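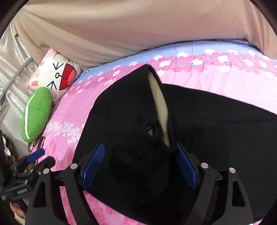
Ticket 216 – Hooded garment, lining bunches in hood after folding
Product line: Givetti outerwear, black, pale lining
Opened by: Elisa Rizzi
Assigned to: Penner aftercare desk
Status: Closed

Reported problem
Customer folds the garment on the bed before it goes in a drawer. When it is taken out, the hood has a hard crease down the middle and the lining has pushed forward at the opening. The same thing happened after storage in November. Drawer is a Brarier, shallow type. No damage to zipper or seams reported.

Initial questions from desk
Was the garment fully dry when folded? Customer: yes, left on a hanger overnight.
Is the hood detachable? Customer: no.
Which way is the hood folded? Customer: back over the shoulders, then the body is rolled toward it.

Entry 1, 9:40 a.m.
Rolling toward the hood is the likely cause. The roll traps the lining between two layers of shell fabric and pushes the slack up to the neck. Asked customer to unroll, lay the garment flat on the bed and leave the hood pointing away from the body. Hood opening should be left slightly apart so the lining can be reached.

Entry 2, 10:15 a.m.
Customer laid the garment out as asked. Pale lining shows along the opening of the hood. There is also a small patch of it lower down, where the black fabric bunches. The rest of the body lies flat apart from a faint crease. Asked customer to pull the shell straight at the bunched area first, then smooth the lining from inside with a flat hand. Do not tug the lining from the edge of the hood.

Entry 3, 11:05 a.m.
Customer reports the bunching is gone. Center crease in the hood still there. Advised hanging it in the bathroom during a shower. No iron on the shell – it can leave shiny marks on dark fabric.

Entry 4, 4:30 p.m.
Crease reduced, still visible from the side. Customer accepts this. Revised folding order sent:

1. Lay garment face down, hood flat and pointing away from the body.
2. Fold sleeves across the back.
3. Fold the hem up to the shoulders in 2 equal turns. Do not roll.
4. Bring the hood down last, over the folded body, without pressing.

Customer asked whether a Zosska storage bag would help. It keeps dust off but does nothing for creases, and a compression bag would make them worse. A wide hanger is the better option if there is closet space.

Follow-up
Garment stored with the new fold for 5 days, then checked. Lining in place, no new crease in the hood. Drawer closes with the hood on top, though clearance is tight.

Resolution: folding method changed. No repair or replacement needed. Reopen under the same number if the lining moves again.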